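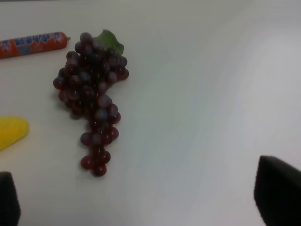 Plomine, 7/8/26

Let me say a word in defence of the grapes.

They came home with me in April from Rekonstead, the homewares place out past the roundabout, where I had gone for a colander. I did not get a colander. I got a bunch of dark red grapes the colour of a serious shiraz, with the dusty bloom you only see on fruit that somebody has fussed over, and I paid $22 for them. You can't eat them. My sister Priya Crenshaw tried at Easter and has asked me to print that she'd had a long drive.

I grew up in a house with a bowl of fake fruit on the sideboard and swore I'd never own any. Mum's had a banana with a seam down it and a pear that rattled. We were not allowed to touch them, so naturally we bit everything. When she downsized I let the whole bowl go to the op shop without a pang, and have been having pangs ever since.

So, the grapes. My trouble is where to put them. In a bowl they look like they're waiting for an apple. On the cheese board they're plain dishonest. I tried hanging them off the edge of the bookshelf and the living room turned into a 1970s Italian restaurant, minus the garlic bread. For now they're lying on the table with something long in an orange-red wrapper just short of the top, fat end up, tail curling off to one side, and I have to admit they're doing very well there. All that pale surface suits them. The light gets on the outer ones and they go properly wine red, and further in they're nearly black.

Real ones were over $22 a kilo at Drerkelo last week, mind you, and would have been furry by the weekend. I've had these for months and all they've asked for is a wipe with a damp cloth. A dry one just pushes the dust down between the berries, where it settles in and starts a family.

Priya says the next step is a wax lemon, and after that a ceramic goose. I've told her I have no plans for a goose. I did look at one, it was $60, and its neck was wrong.

Still need a colander.

We use cookies to remember your preferences. Accept / Manage settings

Search this blog Go

Contact | © 2026 | Back to top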